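Packaging and Everyday Trade
Notes for week 6, Urio evening course
Tutor: Subira Biwott

Welcome back, everyone, and thank you for the lively talk last time about shop counters (I'm still thinking about Wafula's biscuit tins!). This week we move on to wrapping, and I'd like us to begin with a plain question: what is a wrapper for? It keeps dust and damp away, of course, but it also tells the buyer that a thing has been left alone since it was packed. Before packets became common, a grocer would weigh your tea from a chest and twist it up in paper, and you simply had to trust his scales and his thumb.

Once goods came ready packed, the trust moved from the grocer to the maker, and the outside of the box had to do the talking. Names, weights, prices and later the barcode all had to find a home on it, and often on a very small face.

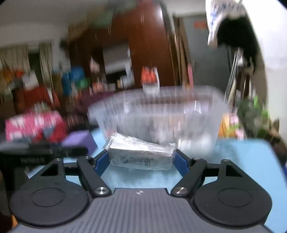

Fig. 1. Small white box in clear wrap, barcode on the front.

Clear film is worth lingering over, I think. Paper hides what it protects, while film lets the printing show through, so a packer can seal the box and still have it read at the till. It does crinkle, and it can be a misery to open, as Sharon Mwakalinga reminded us with her story of the birthday batteries and the bread knife.

Bags are a slightly different matter. A box has a shape of its own and stacks nicely, but a bag takes its shape from whatever is inside, and that makes it cheap to store before use and rather awkward on a shelf afterwards.
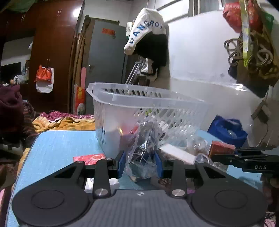 Shops got round this with hooks, header cards and trays, and we'll come to all of those after the break in the second half of the evening.

For next week, please bring 2 wrappers from your kitchen, one you like and one that annoys you, and write a page on each. Darius Moldovan has kindly offered to bring his old paper bags, so do leave some room on the tables.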